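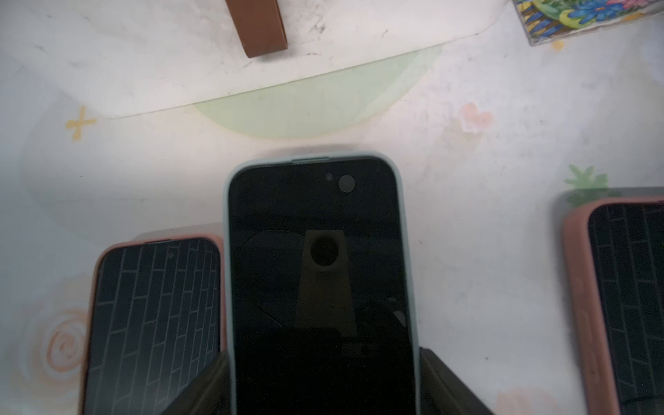
Screen off: a phone in a mint-green case.

The pitch is familiar by now. Put the thing in a drawer for a month and you will sleep better, read more and remember your neighbour's name. Wirkley, a retreat outside Rusport, charges 154 pounds a night to help you do it, and in June it was fully booked.

I have my doubts. Banafsheh Ahmadpour went for 2 nights and came home to 50 unread messages, 18 of them from her mother.

"I slept fine," she told me. "I also sleep fine at home."

The retreat's leaflet says guests leave "reset". It doesn't say how anyone checked. 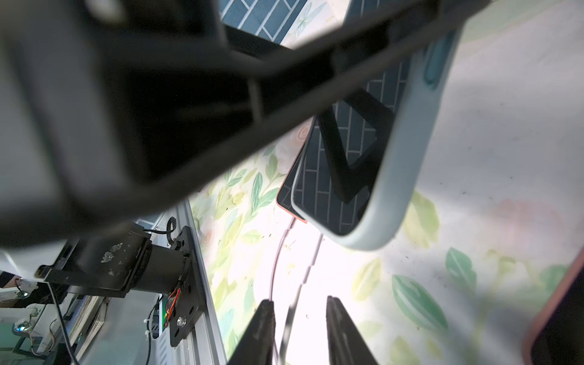 Then there is the app. Pakzad, a small firm in Londton, will count your hours of use and send a stern notice when you go over. The notice arrives on your phone. I tried it from a Thursday to the end of the following week and mostly learned to swipe it away without reading.

Ahmadpour has since bought an alarm clock and leaves her phone in the kitchen overnight. Some nights she goes down and gets it.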